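How a Robot Learns to Handle Laundry

Hi from the Rullano robot club! We are 15 kids and one grown-up, Zoia Marchuk. Our project this term is folding clothes. Easy for you. Really hard for a robot.

Why? A block stays the same shape. Cloth flops. Every time you pick it up, it's a new shape.
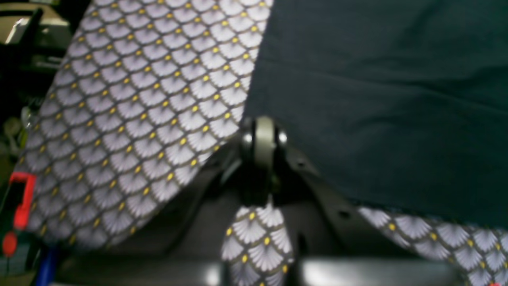 Up close with the gripper. Dark cloth, fan-print cloth.

So the robot needs to look from near by. A small camera on the wrist helps. It sees creases and edges, and it sees the gripper too, so the robot knows where its own "fingers" are.

Dark cloth is tricky, folds kind of dissapear in it. A bright pattern behind makes the edge easier to find. Look for the edge here:
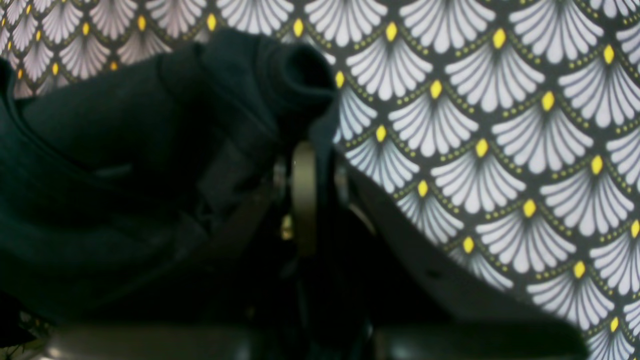 Two hands are better

Try it at home. Pick up a shirt with one hand. It droops! Now use both and pull gently. Flatter, right? Robot arms do it the same way, one gripper at each end.
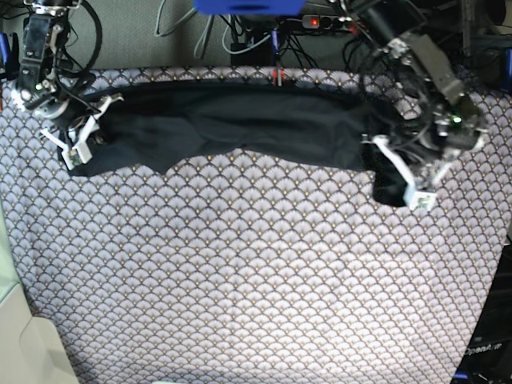
Pull too hard and you stretch it, too soft and it sags. Getting that right takes lots of practice tries. Our goal is 2,000. We're at 698 so far.

Club show is 17th December, bring a old T-shirt!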